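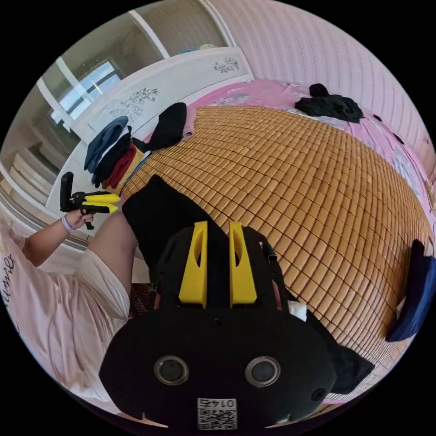
The plant chemist at Malberg will tell you, given half a chance and a cup of coffee, that she had stopped trusting her old gas analyzer long before it quit. "You'd get a reading, and then you'd go and check the sample line anyway," she says, laughing, "so what was the point of it?"

We talked for most of a morning, and she kept coming back to the heated line from Aubert, which now runs 13 meters from the stack and which she is plainly fond of. Calibration used to eat up 3 hours - now it's done before lunch, with the filters checked too. 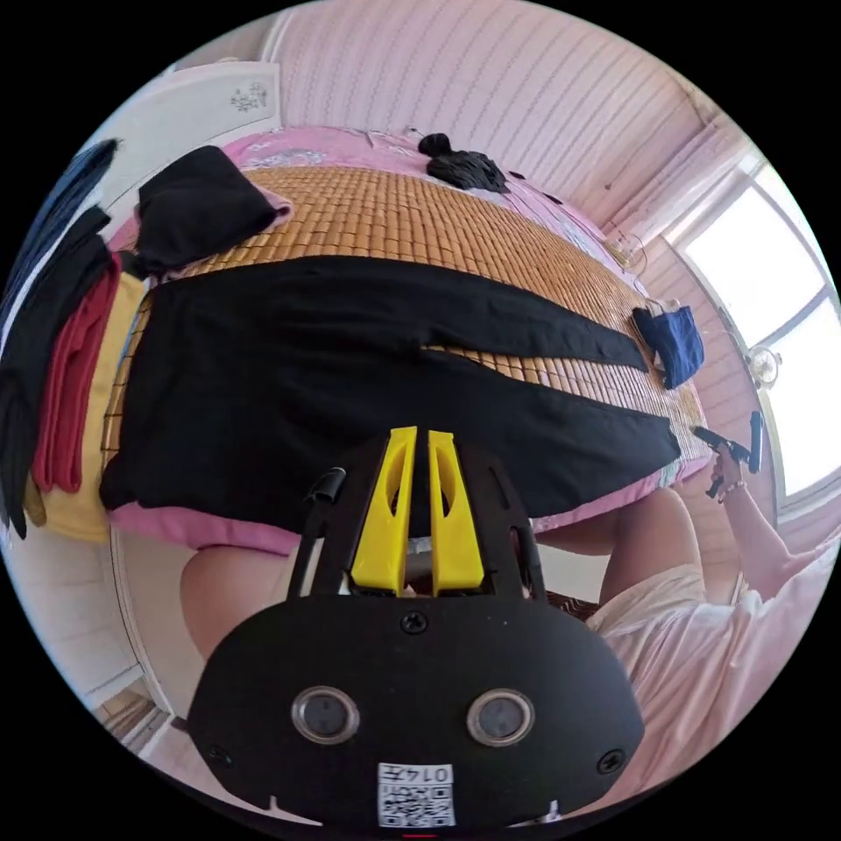 A woven mat on the bed.

Would she change anything? "I'd have put the cooler lower down," she says. "I'm not tall, and I'm up that ladder every April!"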